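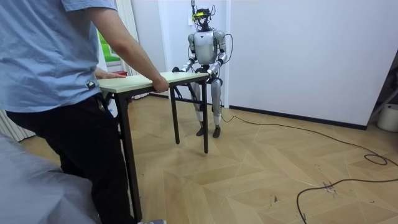
Wellstead Robotics Club - Gallery: Shared Carry

Shared Carry is the spring project of the Wellstead Robotics Club. The task is for a person and a humanoid robot to pick up a small table together, move it across the room and put it down where the person wants it. The club has 25 members this year, and they work in two groups. Anouk Prins leads the motion group. Kalliopi Stojanović leads the group that handles grip and the stop rules.

The project began in February with a cardboard box and moved on to furniture in April. A box can be held almost anywhere. A table has to be kept level by both sides, and its legs swing if one side stops early.

Table lift
The person has one end of the tabletop and the robot has the other, with the legs up off the floor. The robot uses both hands, one at the far corner and one at the right end.

How we run it
The person always leads. The robot is not given a path. It follows the push and pull it feels through the tabletop, and it stops if the person stops. Members take turns at the lead end, and everyone has to do a lift with the spotter's sheet filled in before they are allowed to change any settings.

We logged 158 lifts through the end of May. The log is kept by hand in a notebook and typed up afterward - the typed copy is the one to use, as some pages in the notebook are out of order. Lifts that were called off before both sides had a grip are listed separately.

The control code is named Rustier. It replaced last year's version, Lidon, which could only handle straight lines. Turning is still slow, and the robot tends to lag on the outside of the turn. Kalliopi's group is working on that for June.

Members who want to lead a lift should sign up with Anouk. Wear closed shoes and tie back long hair.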